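Buscar en el sitio
Escribe lo que buscas…
Buscar

Vuelven los baños de la calle Holilby (y yo ya tengo mi número de turno)

Lo llevaba oyendo en la panadería desde antes del verano y no me lo acababa de creer, pero esta vez va en serio: los baños públicos de la calle Holilby reabren en septiembre. 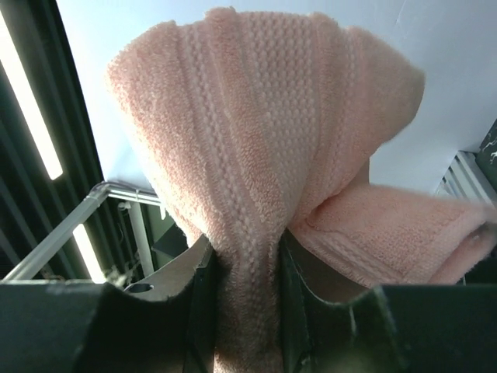 Para quien no sea del barrio, hablo de ese edificio bajo, con la puerta verde y las dos ventanas redondas, que está entre la ferretería y la antigua cochera de los tranvías. Lleva siete años cerrado. Mi abuela iba allí cada semana cuando en su casa no había más agua que la de la pila de la cocina, y yo alcancé a ir de pequeña un par de inviernos, cuando se nos estropeaba el calentador y mi padre decidía que arreglarlo podía esperar (podía esperar muchísimo, según él). Me acuerdo sobre todo del vapor, del banco corrido del vestuario y de una señora que cantaba coplas en la cabina del fondo y a la que nunca llegué a ver la cara.

El caso es que la asociación vecinal Kisik, la misma que consiguió los bancos nuevos de la plaza, ha firmado con el distrito un acuerdo para gestionar el edificio. La noticia la dio Intan Lau en la reunión del centro cívico, y menos mal que llegué pronto, porque a las siete ya no quedaba una silla libre y la gente se fue acomodando en la escalera. Yo pensaba que iríamos cuatro gatos a hablar de goteras, ¡y aquello parecía la verbena!

¿Qué se va a encontrar una al entrar? Pues duchas, en primer lugar. Las cabinas viejas se han rehecho por completo, con tuberías nuevas, y dos de ellas son ahora bastante más anchas y no tienen escalón, cosa que mi vecina del segundo, que anda con muleta desde la primavera, agradeció en voz bien alta. La piscinita de agua caliente del sótano, la que salía en todas las historias de mi abuela, no abre todavía. Rodrigo Gallardo, que es el arquitecto de la obra, explicó que el vaso tiene una grieta larga en uno de los lados y que prefiere hacerlo bien aunque tarde. Le preguntaron tres veces por la fecha y las tres veces contestó que el año que viene, sin mes. Yo le creo a medias, que en este barrio «el año que viene» ha querido decir muchas cosas.

Lo que sí funcionará desde el primer día es la sala de vapor. Es pequeña, caben siete personas sentadas y bien avenidas, y habrá que reservar turno. Cada turno dura 45 minutos, contando el rato de cambiarse, así que los que tardamos en desatarnos los cordones ya sabemos lo que nos toca.

Vamos con el dinero, que es lo que me han preguntado todos los que se han enterado de que fui a la reunión. La ducha será gratuita para las personas empadronadas en el distrito que la necesiten, sin tener que enseñar papeles de ingresos ni contar la vida en una ventanilla. En esto Intan fue muy clara y se llevó el aplauso más largo de la tarde. El abono de vapor, en cambio, se paga: 20 euros al mes, o 50 si te sacas el del trimestre. Hubo un señor en primera fila que dijo que era caro y otro detrás que dijo que era regalado, y estuvieron así un buen rato, muy educadamente, hasta que alguien les pidió que siguieran en el bar.

También habrá servicio de toallas. Se podrá llevar la propia de casa, claro, pero quien venga sin nada tendrá una limpia en la entrada, y el lavado lo hará Surkus, la lavandería de la esquina de abajo. Saodah Wibisono, la dueña, contó que ya se encargaba de la ropa de los baños en los últimos tiempos antes del cierre y que entonces la subía en un carro de la compra, cuesta arriba, dos veces al día. Ahora tiene furgoneta. Nos pidió una sola cosa, que por favor no usemos las toallas para quitarnos el tinte del pelo, y miró hacia nuestra fila de una manera que me hizo sentir aludida, y eso que yo llevo sin teñirme desde Navidad.

No todo el mundo salió contento, que conste. Timo Schwerdtfeger, que vive justo encima y trabaja de noche, está preocupado por el ruido de las máquinas, y con razón: la caldera de antes se oía hasta en la parada del autobús. La nueva va en el patio de atrás, dentro de una caseta aislada, y la empresa que la instala, Saragih, se ha comprometido a medir el ruido en su dormitorio durante las primeras semanas. Timo dijo que muy bien, que él pone el café, pero que la medición sea a las once de la mañana, que es cuando duerme. Quedó apuntado en el acta tal cual.

Otra duda que salió fue la del horario. De momento abrirán por la mañana temprano, de siete a once, y luego por la tarde a partir de las cinco. Al mediodía cierran para limpiar. A mí me habría venido mejor la hora de comer, y así lo dije, pero Syafiqah Jugah, que va a coordinar los turnos, me contestó que con la gente que tienen no llegan a todo y que si quiero ese hueco puedo apuntarme a fregar. Así que nada, me voy por la tarde.

La fachada, por cierto, se queda como estaba. Se habló de pintarla de blanco y casi se arma. Han limpiado el rótulo antiguo, han cambiado el cristal roto de una de las ventanas y a la puerta le van a dar una mano del mismo verde, o del verde más parecido que han encontrado, porque el original ya no se fabrica. Dentro han respetado también los azulejos del pasillo, con sus desconchones, y el reloj del vestíbulo, que sigue parado a las seis y diez. Pedí que no lo arreglaran y varias personas me apoyaron, aunque creo que una lo hizo por llevarle la contraria a su marido.

Si alguien quiere apuntarse, las listas para el vapor están ya en el mostrador del centro cívico, en la carpeta azul, y también se puede dejar el nombre en la lavandería. Para la primera semana había unos 50 apuntados cuando me fui, y eso que todavía estaban recogiendo las sillas. Para las duchas no hace falta reservar, basta con presentarse dentro del horario.

Kisik busca además fotos antiguas de los baños para colgarlas en el vestíbulo: del edificio, de los empleados, de las colas en la acera, lo que haya por los cajones. Las escanean en el momento y te devuelven el original. Yo he encontrado una de mi abuela en la puerta con el bolso cogido con las dos manos y cara de pocos amigos, y se la llevo mañana a Intan antes de que se me olvide.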